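Hot flash

A hot flash (in British usage, hot flush) is a sudden feeling of intense heat, usually in the face, neck and chest, often with sweating and a fast heartbeat and sometimes followed by a chill. It is the best-known symptom of the menopause transition and the one most often played for laughs on television, chiefly by people who are not having one. When it happens during sleep it is called a night sweat, and the sheets are called something else.

Doctors group hot flashes and night sweats together as vasomotor symptoms, a term that refers to the widening and narrowing of blood vessels. A majority of women have them at some point in midlife. They range from a mild warmth that passes unnoticed by everyone else in the meeting to episodes that interrupt sleep, work and the wearing of wool.

Contents
Name
Signs and symptoms
Cause
Duration
Triggers
Management
Bedding and household measures
At work
Record keeping
See also

Name

The American "flash" and the British "flush" describe the same event. Each side finds the other's word slightly comic. "Flash" suggests speed and "flush" suggests color, and a thorough language would have kept both, as an episode usually has plenty of each. Older home medical guides preferred "heats" or "blooms," the second of which survives mainly in novels.

The phrase "private summer" turns up on mugs, tote bags and at least one line of greeting cards sold in Trutulard. It has no medical standing.

Signs and symptoms

A typical episode lasts from one to five minutes. The heat often starts in the chest or face and spreads. The skin may redden in patches, the heart may pound, and sweat may appear on the upper lip, scalp and back. Some women feel a brief sense of dread or unease just before the heat arrives, a warning too short to be of use in removing a sweater.

Once the sweat evaporates, body temperature can dip a little, and the person who threw open the window is the same person who now wants it shut. Couples have been known to negotiate this point for years.

Frequency varies a great deal. Some women have an episode or two a month. Others have several in an hour. Night sweats can break up sleep enough to cause tiredness, poor concentration and low mood the next day, and these are sometimes put down to age, stress or temperament by relatives who slept fine.

Cause

The brain keeps body temperature within a narrow comfortable range, a job handled by the hypothalamus. As estrogen levels fall and fluctuate during the menopause transition, this range appears to narrow further. A small rise in core temperature that would once have been ignored is treated as an emergency, and the body responds by opening the blood vessels near the skin and switching on the sweat glands.

A set of nerve cells in the hypothalamus, known as KNDy neurons (pronounced "candy," a rare lapse into charm for the field), is now thought to play a central part. Estrogen normally keeps these cells in check. With less of it around, they become overactive and disturb the temperature center next door.

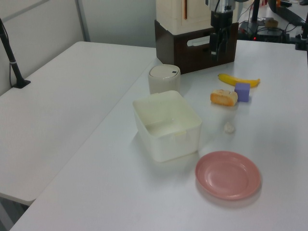 Falling estrogen is the usual reason for hot flashes but it is not the only one. They may follow surgical removal of the ovaries, in which case they tend to start suddenly and can be severe. Certain cancer treatments bring them on in both women and men. An overactive thyroid, some infections and a number of common medicines can cause similar sweating, and a doctor may want to rule these out, particularly when the symptoms come with fever or unexplained weight loss, or start well outside the usual age.

Duration

For much of the last century women were commonly told to expect a year or two of hot flashes, a figure with the great merit of being cheerful. Longer follow-up studies have put the typical course of frequent symptoms at more than seven years, with wide variation. Those whose symptoms begin early in the transition, while periods are still arriving on something resembling a schedule, tend to have them longest. A minority still have episodes in their seventies.

Hot flashes generally become milder with time. The change is gradual, and many women report noticing it only when they find they have carried the same folding fan in a handbag for 16 months without opening it.

Triggers

Commonly reported triggers include hot drinks, alcohol, spicy food, caffeine, smoking, stress, warm rooms and tight clothing. The list covers most of the ordinary pleasures and several of the ordinary displeasures of adult life, and advice to avoid all of it should be read with that in mind. Evidence for individual triggers is uneven. One woman is set off by red wine and another by an unheated argument, and a third can find no pattern at all.

Smoking is an exception to the general vagueness. Smokers tend to have more frequent and more severe symptoms. A higher body weight is also linked to hot flashes, at least in the earlier part of the transition.

Management

Many women need no treatment beyond information and a window that opens. For those who do, the most effective option is menopausal hormone therapy, which replaces some of the lost estrogen. A woman who still has her uterus is normally given a progestogen as well, to protect its lining. Hormone therapy does not suit everyone. A history of breast cancer, blood clots, stroke or certain liver conditions will usually steer the conversation elsewhere, and age and time since the last period also count in the decision.

Non-hormonal prescription medicines include some antidepressants at low doses, gabapentin, and a newer group of drugs that act on the KNDy neurons directly. Each has side effects that deserve a discussion with the person prescribing it.

Cognitive behavioral therapy has reasonable support for reducing how much hot flashes bother people, even where it does little to their number. Being told this can be annoying. It works to some extent anyway.

Herbal products are widely sold and lightly proven. Black cohosh, evening primrose oil and red clover have been tested with mixed or disappointing results, and black cohosh has been linked to rare cases of liver injury. Soy foods may help some women a little. "Natural" on a label describes the marketing, and a supplement can still interfere with a prescription.

Bedding and household measures

An industry has grown up around the night sweat. Its products include chilled pillows, moisture-wicking pajamas, bamboo-blend sheets, mattress pads with water running through them, and bedside fans that can be worked by foot. Prices run from modest to those of a used car.

The Bivedier cooling pillow, one of the better-known items of the kind, holds a gel layer that feels cold on first contact. Its instructions suggest turning it over when it warms up, a technique also available with other pillows. The pillow comes with a 31-night trial, long enough for most buyers to form a view and lose the box.

Cheaper measures have a long history and a loyal following. They include layered cotton bedding, separate covers for each sleeper, a glass of cold water within reach, and a second nightgown laid over a chair for the change at three in the morning. Cooling measures are harmless and often welcome, though good trials of them are scarce. 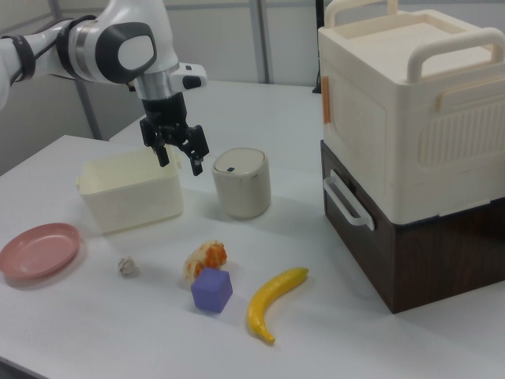

One contributor to the letters page of the Kundley women's health newsletter took issue with the whole category, writing that she had tried two pillows and a mattress pad and that the only thing in the bedroom that ever made a difference was moving the comforter to her husband's side and leaving it there. A later letter in the same newsletter defended the mattress pad at some length, conceding only that the pump was loud.

Opinion in both directions tends to be firm. Reviews of cooling bedding cluster at the top and bottom of the scale, with few takers for the middle.

At work

Hot flashes are a workplace matter by simple arithmetic, as the years of the menopause transition often fall in the busiest part of a career. Uniforms made of heavy synthetic fabric, shared thermostats and long meetings without breaks are frequent complaints.

Some employers have adopted written menopause policies. The Joseph library system, an early local example, allows staff a desk fan, a lighter version of the uniform shirt and a short break without having to explain it. The policy runs to nine pages, of which the fan takes up two.

Record keeping

Clinicians often suggest a symptom diary before a first appointment. The entry need only give the time, a rough severity, and whatever was going on at that moment. Two or three weeks is generally enough to show whether episodes bunch up at night, after meals or during calls with a particular relative.

Printed diaries tend to provide more room than anyone fills. The version handed out at the Trutulard clinic has 18 columns, including one for barometric pressure. Most patients return it with the first few completed and a note in the margin.

See also

Menopause
Perimenopause
Night sweats
Thermoregulation
Hormone therapy
Thermostat (disputes)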